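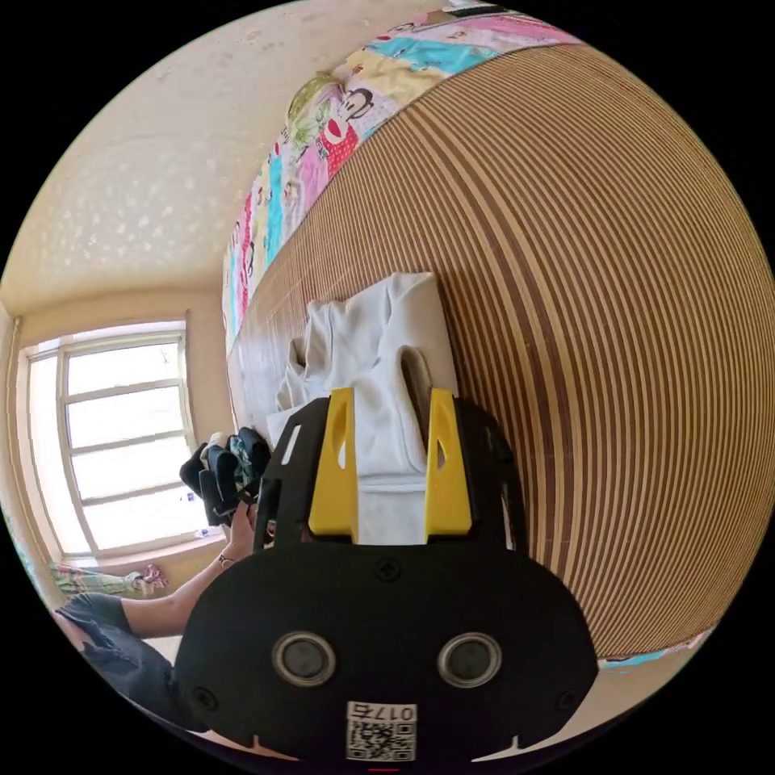 The Great Folding, Bedroom Edition

Welcome back to the laundry corner of this site, which gets more mail than my vacation pages ever did. September is when I go through all our clothes, and this year I did the whole thing on the bed instead of hauling everything down to the kitchen table. I may never go back! The mat is cool under your hands, it's flat enough to fold on, and small things don't sink into it the way they do on a comforter.

The order I follow comes from Magdolna Bozsik, who taught a folding evening at the Lengyel community rooms a few winters ago. White and pale things first, while your hands are clean and you still care. Then the light colors. Dark clothes last, in one heap off to the side, and you don't touch the heap until the rest is put away. I used to do it backward and got gray fuzz on everything.

Soft cotton tops are the ones I fuss over. Lay it face down, smooth from the middle out, sides in, then fold up from the hem. If it has a hood, the hood goes down flat before anything else (I skipped this for years and wondered why my stack leaned). Thick ones I fold in half one time and leave alone.

The quilt stays on the bed while I work. Cartoon faces, pink, turquoise, yellow, all of it. I've been told by certain members of this family that it's a kid's quilt and I do not care, it's cheerful and it washes beautifully.
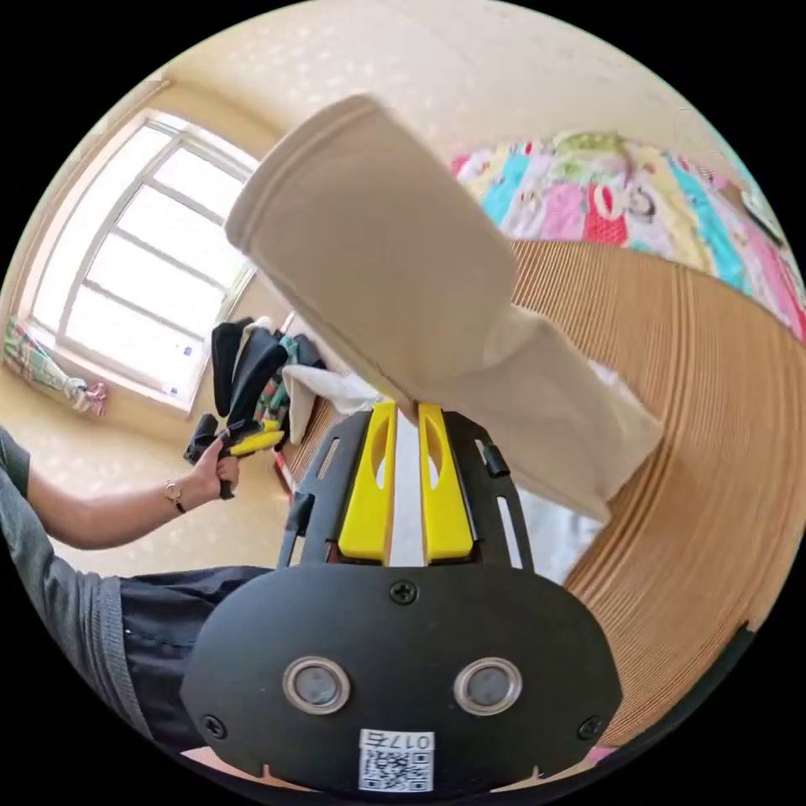 Then come the tube-shaped things, meaning socks, sleeves, leg warmers, anything long and soft with a hem at one end. I hold each one up by the open end and give it a shake before I roll it, flat end first, and it comes out as a neat little bundle. Retno Gunawan wrote in after last year's gallery to say she folds hers in thirds and stands them up in a shoebox. I tried it with 17 pairs and they looked gorgeous until the next morning, when I was in a hurry and dug through them like a raccoon.

Daylight makes a huge difference for the dark pile, by the way. Navy and black look identical to me under a lamp, so I do those before three in the afternoon and hold anything doubtful up toward a window.

My limit for one round is 47 pieces, and after that I get sloppy and start calling things "folded" when they're really just smaller. Whatever is left over goes in the hall closet for the next day. The winter sweaters are still in there, so that'll be the October page, plus the scarf drawer if I can get it open.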